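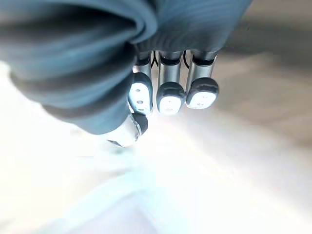 Four fingers or two: my notes after a month with both

In May I changed the gripper on my Ukar arm from the simple two-jaw Deletti to the Lomance hand. Some readers asked me which one they should buy, so I write down what I learned.

The Lomance has three fingers in a row and a thumb, with metal segments, black rubber tips and white pads. I keep the blue fabric cover on it during all tests. The cover is wide and it folds when the wrist turns, and in the first week I worried it would get caught between the fingers. It did not happen to me so far. I worry more for the thin cables which make a small loop between the fingers. Please check them each time before you start.

For the comparison I made 400 picks with each gripper, using the same box of small parts. The Deletti succeeded in 327 of them. The Lomance succeeded in 242, and I must admit I was disappointed. Almost all the failures were flat things, such as washers and cards, where the thumb arrives too late. With round things the hand was clearly better, and it could hold a soft tube without crushing it.

The wrist camera gave me another problem. My lamp is too strong, and the table becomes a white field where the thumb almost disappears. I will try a lower exposure first, and then a gray mat.

The controller is still the old Reddy box, firmware 2325. It moves the three fingers well together, but the thumb needs its own speed setting, and I found this only on the second page of the menu.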